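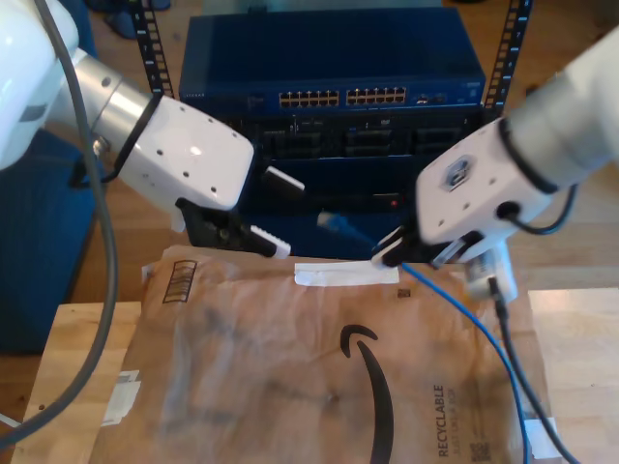 Two arms, a 24-port switch and a blue network cable, held just short of the rack.

Plugging in a network cable takes a technician a few seconds. For a machine it is still a research problem, and vendors should say so.

The port is fixed, stiff and well documented. The cable is none of those. It twists in the grip, drags on the table and pulls the connector off axis. An error of a millimeter or two is enough to jam it. People correct by feel. Most arms correct by camera, and the fingers block the view.

Sumaiya Sheikh, who tests automation cells at Barrera, logged 684 insertion attempts on a bench rack in January. The arms seated the connector in 66 percent of them. Median time was 60 seconds. She moved the rack 10 millimeters and the rate fell by half.

I would not call that failure – two years ago the same cell could not pick up the cable. But a shop that patches switches for a living cannot use it yet. The number to ask for is the rate after somebody bumps the table.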